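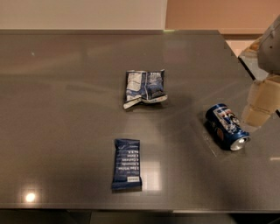
January 9, 2018

Back on the choir thing tonight and my throat feels like sandpaper. Carleen Bolger talked me into joining the Eltelthorpe singers back in September (she can talk anybody into anything) and I figured I'd last a month, tops. Well, it's January and I own a black folder with my name on it!

We started the new piece, a Romanian winter song that Rodica Vlad learned from her grandmother. She sang it for us once all the way through, no piano, and I got goosebumps clear down to my wrists. Then the altos had a go and it was a mess. I keep swallowing the vowel at the end of the second line and coming in early on the third. Rodica says to think of the line as walking uphill with groceries — which helped more than anything our director has told me all winter, sorry to him.

I snacked my way through the break as usual and paid for it on the high notes. Have to quit doing that.

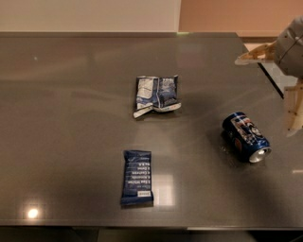 So am I really going to sing in the spring concert? I think I am, as long as they stick me in the second row next to Carleen, where I can follow her when I get lost.

The hall at Norkavard seats 200, and I've decided not to think about that until I absolutely have to. The last time I sang for people I was in fourth grade and dressed as a turnip.

Drove home the long way with the heater on full and practiced the whole time, probably scared a few folks at the stoplights. Made tea with too much honey. I've got 3 more verses to memorize before next rehearsal, plus the page turn that makes everybody drop their pencils. Also need to call the dentist, and find my other gray glove.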